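About Hatileck

We make blocks! Plain, solid-colored building blocks for kids, classrooms, waiting rooms and anybody who still gets down on the carpet and stacks things (we do, most lunch breaks).

Hatileck started in Gavin Crichton's garage with one borrowed saw and far too many cans of paint. Gavin had been teaching second grade for 14 years, and every fall he put in the same request for more blocks, and every fall he got a box of odds and ends in sizes that never lined up. So he cut his own set over winter break. The kids loved it, the teacher next door wanted one too, and by spring the car was living in the driveway.

We've grown a bit since then. There are 18 of us now in a bright shop on Kallach Street, and we have a proper loading door and a coffee machine that mostly behaves. We still do our own cutting, sanding, painting and packing under one roof, and we still argue about color more than anything else. Green takes the longest. Too much yellow and it looks like a lime, too much blue and it goes gloomy next to the reds. The one we settled on is deep and cheerful and has no shine to it at all, and we're a little bit in love with it.
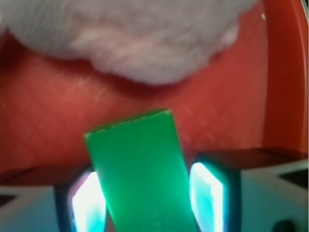
A green block, tilted, with a few pale nicks along the top edge.

We like a block with some marks on it. Blocks get dropped, thrown, chewed, driven over by toy trucks and left out on the porch, and a flat color takes all that pretty well. If yours ever get past the charming stage, send them back to us and we'll sand and repaint them for the cost of shipping. Some of the sets that come through the door are on their third coat!

Our sets

Kundivov is the big one, 270 pieces in a rolling bin, made for classrooms and libraries. It has plenty of long rectangles, which are what every kid runs out of first — bridges eat them up.

Higuchi is the home set. Same colors, same sizes, fewer pieces, and it all goes back in the box without a puzzle to solve. Everything fits with everything, so you can mix the two or add to an old set years later.

Come see us

The shop is open to visitors from 10 in the morning, and there's a building table by the front window that you're welcome to take over for as long as you like. School groups are great fun, just call ahead so we can clear the floor. Every December we put out 300 blocks and let the whole neighborhood build one enormous city. Last year's had an airport and two zoos.

Questions about a set, a missing piece or a color you wish we made? Stop in or drop us a line. Gavin still reads the mail.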